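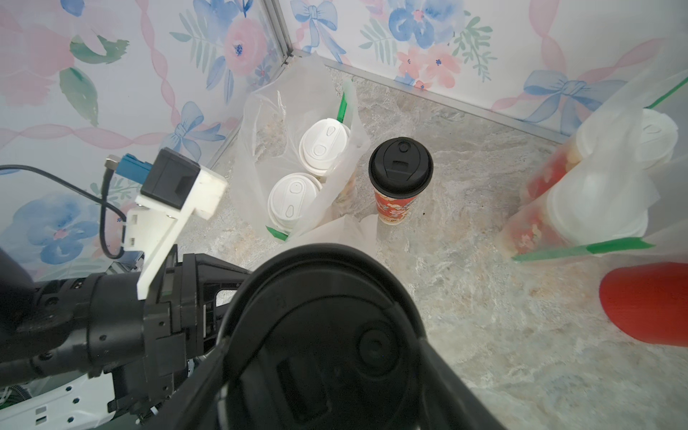 How many examples does a learning system need before it can pick something up on its own?

It depends on how much the task varies. A part that always sits in the same jig can be learned from 80 good runs. A task where the objects, their positions and the lighting all change needs several hundred, and the spread of those runs matters more than the total.

Week 9: Gathering examples
Unit coordinator: Ghassan Boutros
Lab supervisor: Thongchai Thongdee

Read these notes before your lab session. They cover how we collect runs on the Harkley arm and what you have to hand in.

1. What counts as an example

An example is one complete run of a task by a person driving the arm. It has three parts: the wrist camera video, the joint positions, and the gripper commands. All three are stamped by the same clock. If one is missing, the run can't be used for training, though you should still log it.

A run starts with the arm at its rest pose and ends when it is back there. Don't trim the pauses out by hand. The Cetden software marks long pauses and you can decide later what to do with them.

2. Choosing objects

Takeaway cups are a good subject for a first set. The lids differ in colour and in the shape of the sip opening, and a printed cup looks different each time you turn it. Put some in bags and leave some standing by themselves. A translucent bag changes the edges the camera sees, and a model trained only on bare cups often does badly on bagged ones.

Patterned walls are worth including too. Students tend to tidy the background until it is plain, and the model then fails the first time it meets a busy one.

3. Changing the layout

Move something between every run. Last year's class recorded 626 runs for the Oner set. When we sorted them by starting layout there were only 164 that differed in any useful way. The rest were near copies, and dropping most of them made very little difference to the test results.

Use the layout cards in the lab folder. Shuffle, draw one, set up the objects to match, record, draw again. If you find yourself putting a cup back where it was last time, draw a new card.

4. Driving the arm

Move at a steady pace. Approach a cup from above and stop briefly before closing the gripper. If you miss, back off and try again within the same run. Runs with a recovery in them are useful and should be tagged "recovered". Runs where you give up are tagged "failed" and kept in a separate folder.

Swap drivers every 20 minutes. People have habits, and a set driven by one person will carry that person's habits into the model.

5. Labelling

Each run gets a one-line instruction in everyday words, such as "pick up the red cup with the black lid". Write it before you record. Two people in your group should check the labels on their own and then compare. Where you disagree, rewrite the line.

6. To hand in

Your run log, the label file, and one page on which layouts you left out and why. Use the Xue template for the log. Due 31 May 2023, by 5 pm, through the unit page.

Next week: splitting the set for training and testing. Bring your own log, as we will be working from it.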